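Posted May 8, 2020 by Yeshi Wubshet
Filed under: Working Papers / Sleep & Everyday Life

3. What people told me about reading in bed away from home

3.1 Who I talked to

I should say first that this was never meant to be a large study. I spoke to 40 people who had slept at least one night in paid lodgings since January, and I asked all of them the same thing to begin with: did you read before you went to sleep, and if not, why not? Most of the talks were done over the phone and ran longer than I'd planned, because people have a great deal to say about hotel lighting once you let them get going. One man in Wandon kept me on the line for 87 minutes (I have the recording, and I've listened to it twice, and it's still my favourite).

I didn't ask anyone to fill in a form. Tefera's earlier work on bedtime habits used a diary, and the diaries were lovely and neat, but I kept noticing that people wrote down what they thought a good sleeper would do. On the phone they forget to be good. They tell you they ate crisps in the dark.

3.2 Giving up on the book

Over half of the people I spoke to had packed a book and not opened it. I'd expected them to blame tiredness, and a few did, but far more of them talked about the light. It was too weak, or it lit the wall and left the page in shadow, or the switch was on the far side of the room and they couldn't face the walk back to bed in the dark. One woman who travels to Iltard for work told me she'd carried the same novel on 4 trips and was still on the second chapter. She reads at home every night! She just can't settle to it anywhere else.

What struck me was how quickly people gave up. At home, if a lamp is in the wrong spot, you shift it. In a rented room hardly anyone did. When I asked why, I got a sort of verbal shrug -- it wasn't their lamp, they didn't want to knock anything over, they were only there two nights. I've started calling this guest's manners, for want of a better name, and it came up again with curtains, heating and the spare blanket in the wardrobe (see section 4, where I go on about the blanket at some length).

3.3 The bedside end of things

The lamp itself mattered less than I thought it would. People were vague about shades and bulbs, and quite exact about reach. They could tell me whether they'd had to sit up, lean over or get out altogether, and they remembered it months later. A lamp on a nightstand close to the pillow, of the sort in Figure 2, is what nearly everybody described when I asked for the room they'd have liked. A few wanted one fixed to the wall instead, so that the nightstand was free for a glass of water and a phone, and I have some sympathy there, being a knocker-over of water myself.

Fabric shades got a mixed press. The keen readers thought them too soft for small print, while the people who only wanted ten minutes with a magazine liked them very much and used words such as "cosy" and "like my nan's". I don't think these two groups can be pleased by the same bulb, and I'm not going to pretend I've found one.

Figure 2. Bedside lamp with a white fabric shade, on a small wooden nightstand.

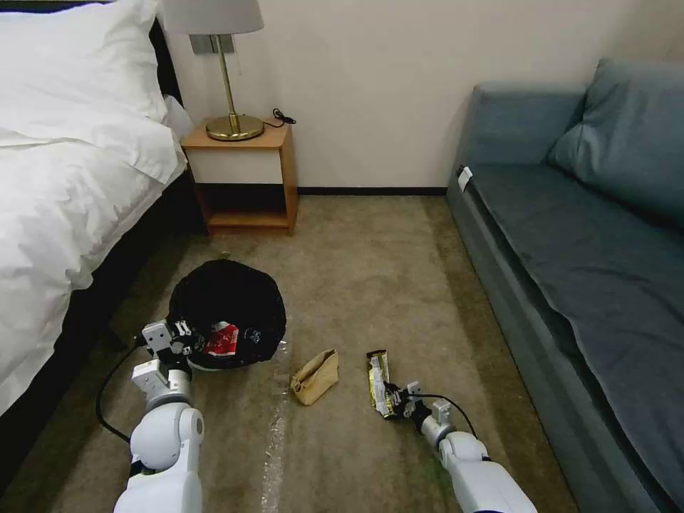 3.4 Where this leaves the Fledov argument

Readers of section 2 will remember the Fledov argument, which says that people sleep badly away from home because the bed is strange. I don't want to throw that out. Several of my callers did complain about pillows, with real feeling. But the ones who managed their usual bit of reading talked about the bed far less, and when they did they were kinder about it. It might be that reading settles them, or that easy-going people are the ones who read anyway and would sleep on a plank. My talks can't separate the two, and I'd be wary of anyone who said they could from phone calls alone.

I did go back to the man in Wandon and put this to him. He said he'd slept perfectly well and had only rung to complain about the kettle.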